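Speaker notes, Helside meetup, Thursday slot (keep it under the half hour, Valentin will wave at me)

Okay, hi. Say who I am. Say thanks to Sebastian Cozma for the slot and for the coffee. Don't tell the train story.

So I look after one cell. One! Two arms, two hands, one table, over at our Gevutville site. We call it Ursu and it's been mine since November. People ask what I do all day with a single cell and the answer is mostly cables and fingers, so that's the talk.

Start with the mornings. I power up the arms with the hands open and away from the table, and then I wait until both arms report ready before I touch the laptop. I used to start everything at once because I'm impatient, and every so often one hand would come up with its thumb thinking it was somewhere else. (Pause here, somebody always nods.) Now I bring up left, then right, then open and close each hand 3 times with nothing in it. I watch the thumbs. The thumbs are where trouble shows up first, at least on ours.

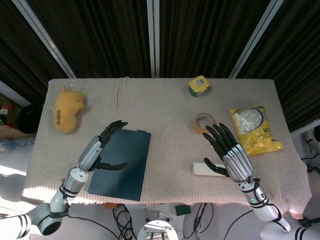 Then the cloth. I get more questions about the cloth than about anything with a motor in it! We ran on the bare tabletop for a while and the fingertips took a beating, because a hand that comes down a hair too low on a hard surface has nowhere to go. Knit gives you a little. The price is that it creeps, so I pull it flat before every run, and it goes in the wash when it starts to pill. Buy two.

Cables next, slow down for this part. We had a fault on the right wrist that came and went for 5 days. Valentin Barbu swapped the hand, I swapped the hand back, we both blamed the software. It was a connector down by the base that got tugged whenever the arm reached across. What we do now: leave slack at the shoulder, tie down at the base, and move the arm through its full reach by hand with the power off before you call it done. Label both ends of everything. I didn't, and I paid for it with a whole afternoon on the floor with a flashlight.

Fingers. I log every hand in Kolance, just hours and a note. At 2,000 hours I take the hand off and check the joints for play, one finger at a time, thumb last. If it wiggles more than the spare does, it goes on the bench. Mention that the spare lives in a drawer and has to be run too, or it gets stiff.

If there's time: the recalibration story. If Valentin is waving, skip to questions. Leave the contact slide up.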